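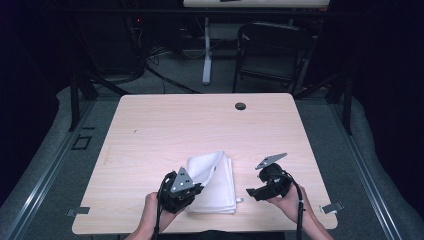
Dikham Linen & Laundry – Press Office

FOR RELEASE: September 25, 2025

Dikham opens a wash-and-fold counter in Otau

I've been itching to share this one, so let me get right to it: Dikham is opening its second shop! We've been washing other people's towels in Patau for long enough that our regulars know which door sticks, and now we're bringing the whole service over to Otau as well.

The new counter takes everyday laundry by the bag, plus sheets, bath towels and table linen by the piece. Drop it off before noon and you can pick it up the next afternoon, folded and wrapped. We also have room for 50 small business accounts – think guest houses, hair salons, the gym crowd – and those come with pickup twice a week.

Last year the Patau shop handled 3,760 orders, and 703 of them came from folks who drove over from Otau. That's a lot of gas! We figured it was time we did some of the driving.

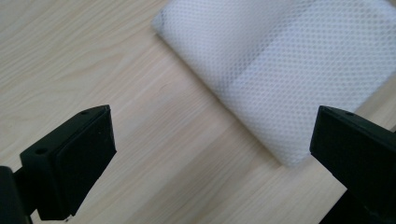

Mesh bags and the Yule rush

Every new account gets a free mesh wash bag for socks and delicates (please zip it, I beg you). We have around 105 set aside for opening week, and once they're gone we'll sell them at the counter.

We're also taking early bookings for Yule table linen. If you've got a big tablecloth with last year's gravy still on it, bring it in during September and we'll treat the stain before the holiday pile starts. Napkins washed with a tablecloth go at half price.

Prices are the same in both shops, and your Patau punch card works in Otau too. Press folks who'd like to stop by before we open can ask at the Patau counter, and we'll set up a time.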